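Fillness to open second refill shop in Zendimbridge this June

Former ironmonger's in Pathak Street will sell dry foods and household liquids by weight

Fillness, the refill grocer based in Plustetmont, will open a shop in Zendimbridge in June. It will be the company's second branch and its first outside Plustetmont. The shop takes over a former ironmonger's at the lower end of Pathak Street, opposite the bus stops, which has stood vacant since the previous tenants retired.

Customers will be able to buy flour, rice, pasta, pulses, oats, dried fruit, nuts, spices, cooking oils, washing-up liquid and laundry liquid in whatever quantity they want. They can bring their own jars, tubs and bottles, or take a paper bag at the counter. Containers are weighed empty, filled, and weighed again at the till. There is no minimum purchase.

The shop will stock 776 lines at opening. Most are the same as those sold in Plustetmont, at the same prices. The additions include a wider choice of bread flours, gluten-free oats kept in a separate part of the shop with their own scoops, and a small range of loose teas. Fresh fruit and vegetables will not be sold at first, as there is already a greengrocer a few doors away. 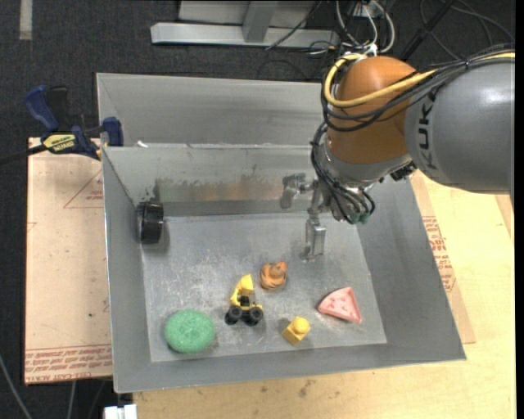

Fillness opened in Plustetmont as a market stall and moved into a shop after its first winter. Many of its regular customers travel in from Zendimbridge and the villages along the valley road, and a survey at the till last autumn showed that they tended to make one large trip a month. The company expects the new branch to suit people who would sooner call in for a bag of lentils on the way home.

Work on the building began in February. The old shop counter and the drawers behind it have been kept and repaired, and the drawers will be used for spices. The front step has been replaced by a ramp, and the door has been widened to take wheelchairs and double buggies. Upstairs, a storeroom has been cleared and repainted. It can be booked free of charge by local groups in the evenings, from 6.30pm, once the shop is open.

The branch will employ both full-time and part-time staff. Recruitment for the full-time posts is complete. Applications for Saturday work are still open and forms can be collected from the Plustetmont shop. No experience is needed, but applicants should be able to lift sacks and must be 16 or over.

Around 3000 glass jars have been donated by customers in Plustetmont over the past year. They have been washed and sorted by size, and will be given out free in Zendimbridge during the opening weeks to anyone who does not have containers at home. Clean jars with matching lids can be handed in at either shop. Jars that have held pickles or curry paste cannot be accepted, as the smell stays in the lid.

Opening hours will be 8.30am to 6pm, with an earlier close of 4pm at weekends. The shop has no car park of its own. Short-stay parking is available behind the library, and there are cycle stands outside the post office.

The exact opening date will be put up in the windows of both shops once the final building inspection has taken place. Customers who hold a Fillness stamp card will be able to use it in either branch, and stamps already collected remain valid.

Notes to editors

Fillness is an independent grocer selling unpackaged dry foods and household liquids. It is owned by its founders and is not part of a franchise.

Members of the press are welcome to visit the Pathak Street premises before opening. Visits should be arranged in advance through the Plustetmont shop, as building work is still going on at the rear.

Ends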